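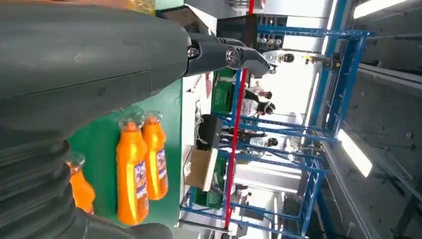
Norbert Hegyi asks whether the Daseo phone has to be signed out of the old account before a reset. It does. Sign out first, or the phone will lock at step 4.

By Margarida Prata
14/08/2024
2 shares | 2 comments

Section 6. Resetting the phone

1. Charge the battery to at least half.
2. Back up contacts and photos.
3. Open Settings > Accounts and select Sign out.
4. Open Settings > System > Reset and enter the PIN.
5. Select Erase all. The phone restarts.

Note: Saved Wi-Fi passwords are erased.

CAUTION: Do not hold the power key during the restart.

Comments

Tsz-kin Chiu: Mine stayed on the logo for six minutes, then started normally.

Pui-shan Tsao: Does this erase the memory card too? The March version of the guide had a separate step for it.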